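Utano fits out workroom in Valstead with rail-edged tables

Utano has completed the fit-out of its ground-floor workroom in Valstead, the company said on 5 April 2026. The tables were supplied by Steinbach and have light wooden tops with visible planking. Black rails are fixed along the table edges and accept clamps and other fittings without drilling into the wood. 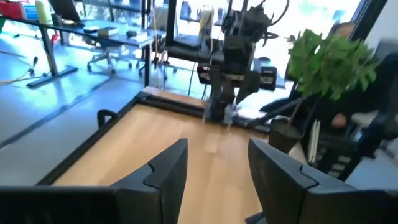 The order covers six tables, delivered in two batches. Each top is oiled at the works and can be sanded and re-oiled on site. Steinbach lists a service interval of five years for the surface and seven for the rail fixings.

Utano kept the existing windows and placed the work surfaces to make use of daylight. Potted plants were added – a request from staff who had used the old room on the upper floor. Shelving from Zotedex is on order and will be installed in November. The upper room will then be used for storage.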